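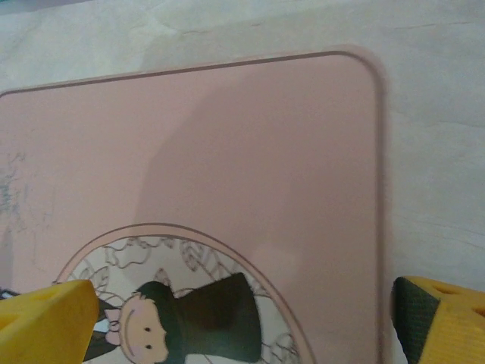 I keep hearing that 200 demos is enough for a two-arm tin opening task, and I don't buy it. We're at 223 as of this morning and the policy still reaches for the wrong side of the lid whenever the tin is turned. My guess is that the wrist view gives it very little to go on once it's close. Look at what it gets: flat pink, a raised rim, and the top of a round picture with a cartoon girl in it, with a finger on either side. I think it's learning the girl. Swap in a plain tin and I'd bet money the whole thing falls apart. Has anyone here trained on one decorated object and seen it carry over to anything else?

– **kobori_i**, 4/4/21

---

> I think it's learning the girl.

Maybe. How would you know? You haven't tried the plain tin yet, or if you did you left it out. I'd look at the start poses first. When we did jars at Brekside, every operator put the jar down the way they'd want to pick it up themselves, and we had 2 start poses in the whole set without meaning to.

– **felista_m**

---

Fair, no plain tin yet. One is on order. Start poses are supposed to be random, but "random" means whoever is on shift puts it down wherever. Overview camera:
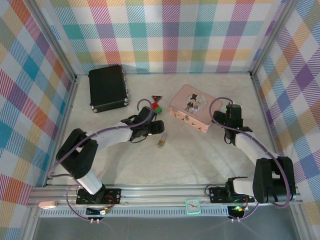 *Tin center-right, briefcase back left, small stuff in between, bottle on its side by the left gripper.*

The clutter was Shinji's idea. He says it makes the policy robust. I say it makes the policy learn that briefcases live in the back left corner, unless somebody moves the briefcase.

– **kobori_i**

---

It was my idea and I stand by it. A clean table teaches you nothing about a real one. The instruction sheet says to shift the clutter every 14 episodes. If people skip that, that's a supervision problem and you can't pin it on the clutter.

Also, that plaid is on three walls. If you want to worry about a background shortcut, start there – I asked for a second set of panels before we recorded anything.

– **shinji.ogura**

---

Every 14 is too slow anyway. Every episode or don't bother. And I'd want it scripted: print the layout, place to the layout, record. People are terrible at random.

What does the Zulton exporter do with the episodes where the operator fumbles and tries again? Ours used to drop them without a word. We had a lovely data set in which nothing ever went wrong and a policy that froze the first time something did.

– **setsuko_k**

---

It keeps them, but tags them "retry", and our training script filters the tag out. I found that out from this thread, ten minutes ago, by reading the config. Not thrilled.

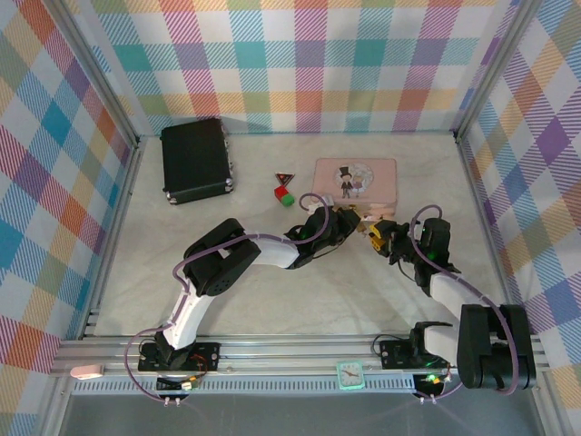 So the plan for next week is to put the retries back in, retrain, and change nothing else. If I move the tin around more AND add retries AND swap panels, I'll get a better number and have no idea why.

– **kobori_i**

---

Agree on one change at a time. Disagree on the order. Retries are cheap, sure, but the failure you described is about the tin being turned, and retries won't fix that if the tin was never turned in the first place. Plot lid angle for all 223 before you train anything. It's an afternoon.

– **felista_m**

---

An afternoon if the angle is logged. It isn't. Someone has to go through the first frames by eye.

– **kobori_i**

---

Then it's two afternoons. Still shorter than a training run.

– **felista_m**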